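Putting the red things away

The red cloths came down in February this year, which is late for us. I like having them up when the weather is gray, and by the time I get to it I have stopped seeing them anyway. What finally moved me was the dust on the stairs.

I did it in one afternoon and started with the cloth. Everything soft gets looked over before it is folded, and the seams get the most attention. A seam that is starting to pull will hold for years in a drawer and then go the first time it is hung up again. The red piece has one long seam up the middle, and I went along it slowly from top to bottom.

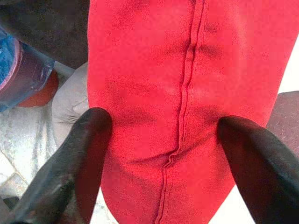

I don't iron this kind of fabric. Puckers along a seam mostly relax if the piece is laid flat overnight with a towel over it, and if they don't, I leave them. Washing is cold water, by itself, every time. I put a piece of red in with the dish towels once and we had pink dish towels until they wore out.

Folding is in thirds, with the seam kept off the fold line. Then it goes into a cotton bag from Grurska. The bags were 900 for a pack, and I thought that was too much when I bought them, but they close properly and they don't smell of anything. I used to use plastic bin liners. Things came out of those smelling like the liner, and I had to air them for a day before I could use them.

The next part is slower, and it's the floor. Our downstairs is where everything lands. People come in, put a bag down at the foot of the stairs, and mean to carry it up later. After the holidays there are bags from shopping, bags from visits, and bags that have been emptied and filled again with something else. I go through them one at a time and I don't let myself start a second one until the first is done.

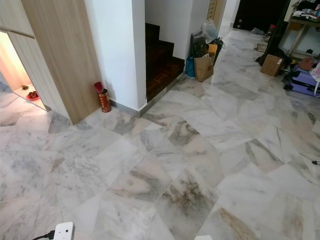 Paper shopping bags in good shape get folded flat and kept for the next time we have to send something home with someone. The thin plastic ones get used up for trash. Anything that belongs upstairs goes on the stairs, one thing to a step, so whoever goes up next can take it. This works better than asking.

I leave the red and gold pieces for last, and a few of them stay out all year. I like a bit of red near the wood cabinets. The rest go in a box from Chauke that I bought for 1520 at the store near the Fomavbridge bus stop. It has a flat lid, so other boxes can sit on it, and it is shallow enough that I can see to the bottom.

I write what is inside on a piece of tape and put the tape on the short side, facing out. Last year I put it on the lid and then stacked two boxes on top of it.

Marble is easy to clean if you stay away from vinegar. I sweep first, then go over it with a damp mop and a little Tevden floor soap, then once more with plain water. The corners by the stairs need a cloth by hand. I still have to do those.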